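Thu 18 January

Marker and board tests, continued. Picking up from the residue problem we had before the break.

Same setup as last time. Boards on the bench by the window wall, blinds down, heating on its normal setting. I used the Tralau boards only. The Zabala panel is still in its wrapping, and I don't want to open it until the method is settled, or we'll have nothing clean to compare against.

Inks: Filteck black, Zivia black, Zivia blue. The Filteck blue is dried out. The cap had been put back on crooked and the tip is hard, so I threw it out. Needs reordering.

Procedure as written in September, with one change. The old sheet says to wipe "firmly," and everybody wipes firmly in a different way. I made a wiping block from a piece of scrap and faced it with felt, then put a steel weight on top, 800 g. The block gets pulled across the ink by a string at a steady walk-along speed. Hand speed still varies but the pressure doesn't, and pressure was what bothered me most in the old numbers.

Each strip is drawn, left for its dwell time, then given 4 passes with the block. Felt changed between strips. I forgot to change it once, between the second and third Zivia black strips, and the third came out with a gray haze across the whole width. Redid that one on a fresh area and crossed out the first result.

Short dwell: everything comes off. Both blacks clear on the first pass, blue on the second. No difference worth recording between the makers.

Dwell of 44 hours (strips drawn Tuesday afternoon): clear difference. Filteck black came off in the 4 passes with a faint line left at the start of each stroke, where the pen first touches and the ink pools. Zivia black left a visible shadow along the whole stroke. Zivia blue was worse than Zivia black, which is the opposite of what the September sheet shows. Either the blue pen is from a different batch or one of us mixed up the labels back then. The September strips were cleaned off long ago so there's no way to check. I've written the batch code from the barrel inside the front cover this time.

Straight lines may be giving too kind a picture anyway. On a straight stroke the ink goes down evenly. On a curve, and above all where a stroke crosses itself, there are two layers, and the second layer partly dissolves the first and drags it. People write letters and draw loops on these boards, so the test ought to have curves and crossings in it. From now on each board gets freehand marks as well as the ruled strips.
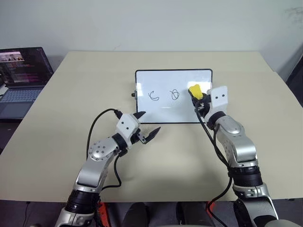
Small board, black marker: open curve on the left, crossed loop on the right.

Scoring the freehand marks is harder than scoring strips. With strips I hold the gray card next to the line and read off the nearest step. With a loop the shadow varies along its length, so one number doesn't say much. For now: score the worst point and write down where it is (start, end, crossing, curve). If the crossing is always the worst point we can drop the rest of the notes and just score crossings.

Solvent check, done at the end so it couldn't affect anything else. Leftover Zivia shadow wiped with plain water: no change. With 2 drops of isopropyl on a folded tissue: gone in one wipe, but the surface under it looked slightly duller when I tilted it to the light. Could be tissue lint. Look again tomorrow in daylight with the blinds up. If the coating is being attacked we have to stop cleaning the test boards with alcohol between runs, and that means all our repeat runs have been on a surface that was changing. I'd like to know that before drawing anything else.

Another thing about the alcohol. The first strip after a cleaning has always wiped off a bit worse than the later ones. I had put it down to the pen needing to get going. It could just as well be alcohol still sitting in the surface. Easy to test: clean, wait overnight, draw, compare with clean and draw right away.

To do:
Reorder Filteck blue, get two so there's a spare.
More felt. Enough left for one more session if I cut it narrow.
Store pens flat. Found the Zivia box standing on end again, tips up.
Re-rule the score sheet with a column for worst point.
Overnight test as above, Tralau board, Filteck black only.
Ask for a second gray card, the corner of this one is stained and it's the corner with the light steps.

Strips for the next long dwell are drawn and the tray is labeled. Please don't wipe it.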